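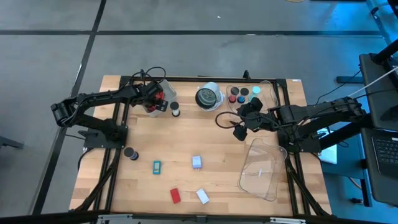

So who gets to restart a robot cell after a stop? Whoever pressed the stop, and only after walking all the way around it.

I picked that one up at Gatetti, where Iman Lahlou runs the floor with 2 pages of rules and a very loud voice. I love those pages! Arms bolted down, cables checked before every shift, speed held to 80 percent whenever a new task goes on the table – and no reaching in for a dropped cup while the motors are live (yes, I got yelled at). Her colleague Wim Postma wanted a longer rulebook back in May. She told him to go read the one from his old job at Dekker, all 11 chapters of it, and tell her what chapter four said. He's still looking.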